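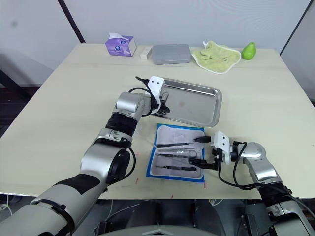 Iron is one of the most useful metals on Earth, but it has one big weakness: it rusts. If you leave an iron nail in the wet garden, it will turn orange and rough, and after a long time it can fall into small pieces. Now look at the shallow tray on the wooden table. It is made of stainless steel, and its polished surface reflects the light. Stainless steel has a lot of iron in it, the same iron as in the nail. How can two things made with the same metal behave so differently? To understand this, we must first learn what rust is.

## What is rust?

Rust is a new material. It is made when iron meets water and oxygen. Oxygen is a gas in the air, and it is the part of the air that we need for breathing. When the three of them come together, the iron slowly changes into something which is orange or brown and easy to break. Scientists call such a change a chemical reaction.

Rust needs more space than the iron it was made from. It swells, it cracks and it falls off in flakes. Under the flakes there is fresh iron, and the water and the air can reach it. Then this iron rusts too. In this way the rust eats deeper and deeper, until a thin piece of iron is rusted all the way through.

Salt makes the work of rust faster. This is why an old bicycle near the sea often looks worse than an old bicycle in the mountains.

## From iron to steel

Pure iron is quite soft for a metal. Many centuries ago, blacksmiths found that iron becomes harder when a little carbon goes into it. Carbon is the main thing in charcoal. Iron with a small amount of carbon is called steel, and people make bridges, trains, needles and springs from it.

A metal that is mixed with something else is called an alloy. Bronze is an alloy also, made from copper and tin. To make steel, the metal is heated to far more than 1,000 degrees, until it is liquid and glows like the sun in the evening.

Ordinary steel is strong, but it can still rust. My teacher Styliani Tsolakis had a steel kitchen knife from her grandmother, and she dried it with a cloth after every meal. If she forgot it in the sink for one night, there were brown spots in the morning.

## The invisible coat

Stainless steel has another metal inside, with the name chromium. You say it like this: KROH-mee-um. More than one tenth of the steel must be chromium, or it will not work well.

Chromium also likes to join with oxygen. When air touches the steel, the chromium at the surface takes the oxygen and makes a very thin layer. This layer is so thin that you cannot see it, even with a strong magnifying glass. It does not swell and it does not flake away like rust. It holds tight to the steel like a coat, and keeps the water and the air away from the iron.

The best part is that the coat can repair itself! If you scratch a stainless steel spoon, you break the coat in that place. But the air comes to the scratch, the chromium there meets oxygen, and a new piece of coat grows very quickly.

## Can stainless steel ever rust?

Yes, it can. The word is "stainless", but "stains less" would be more correct. Very salty water can make small holes in the coat. Strong cleaning products can damage it also. Ships and buildings by the sea often need special kinds of stainless steel, with a metal called molybdenum added for more protection.

## Try it at home

You need an adult to help you with the nails, and you need three clean glass jars and three plain iron or steel nails. Ask in the shop for nails without zinc on them. You also need one stainless steel spoon that your family does not want any more.

1. Put a dry nail in the first jar and close the lid.
2. Put a nail in the second jar with water that covers only half of it.
3. Do the same in the third jar, and stir in two spoons of salt.
4. Stand the stainless steel spoon in a glass of plain water.

Look at everything each morning for one week and draw what you see. Use an orange pencil for the rust. My niece Polyxeni did this in January, and she was surprised how soon the water in her jars became brown. Do not touch the rusty nails with your bare fingers, and wash your hands when you finish.

## Words to remember

**Alloy:** a metal mixed with another metal or with something else, such as carbon.

**Chromium:** the metal that gives stainless steel its invisible coat.

**Oxygen:** a gas in the air that helps iron to rust.

**Rust:** the orange or brown material that is made from iron, water and oxygen.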